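Wellholm Opens Its First Lending Library for Kitchen Gear

Anyone in Wellholm who has ever wanted a pasta machine for exactly one dinner party is in luck. The town's new kitchen library opened its doors this month in the old Faler dry goods store on the river side of downtown, and by closing time on opening day, 75 items had already gone home with borrowers.

The idea is simple. Members sign up with proof of address, pick out a stand mixer, a canning kettle, a dehydrator or a waffle iron, and keep it for 2 weeks. Membership is free for town residents, and people from neighboring Lencho can join for a small yearly fee. Late returns get a friendly phone call before any fine kicks in.

And what a collection it is! The shelves hold 474 pieces, nearly all of them donated during a spring drive that filled the back room of the store to the ceiling. There are fondue sets still in their boxes, cast iron pans that have been scrubbed and seasoned again, a hand-cranked apple peeler that drew a crowd all morning, and a whole wall of cake pans in shapes from trains to dinosaurs. The cake pans were the runaway hit of the first day, with the dinosaur reserved well into December.

Preserving equipment comes a close second. Plum season was a big one in the valley this year, and plenty of families found themselves with more fruit than jars. The library lends jar lifters, wide funnels and pressure canners, and each canner goes out with a printed guide and a quick lesson at the counter on checking the seal and the gauge. Borrowers bring their own lids.

The project grew out of a neighborhood swap shelf that ran for a few summers outside the Clundeo bakery. People left things they no longer used and took things they did, and the shelf kept overflowing. When the Faler building came up for lease, the organizers wrote to every household on their mailing list, and 196 of them pledged to join before a single shelf had been put up. The bakery is still very much involved — it is supplying bread for the Saturday-style tasting mornings the library hopes to hold all winter, whenever the schedule allows.

Cooking classes are on the way as well. The first will cover flatbreads, followed by dumplings and then a session on knife sharpening, which already has a waiting list. Everyone who takes a class can borrow the tools used in it that same evening, so there is no excuse for letting a new skill go cold. Children are welcome at the dumpling session if they come with an adult.
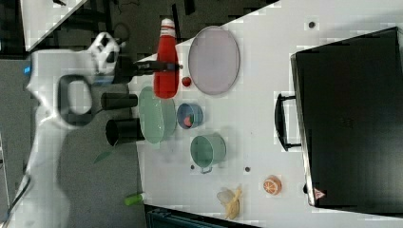 A red bottle on a white tabletop.

The library is still looking for a few things. Ice cream makers top the wish list, along with large stockpots, tortilla presses and kitchen scales that measure in both ounces and grams. Small appliances should be clean and in working order, with their cords attached. Glassware can't be accepted for now, as the shelves for it haven't been built yet.

Doors open at 10 a.m. and close at 6 p.m., with later hours planned as the holidays get closer. Donations can be dropped off at the side entrance any time the library is open, and a full list of what can be borrowed is posted in the front window.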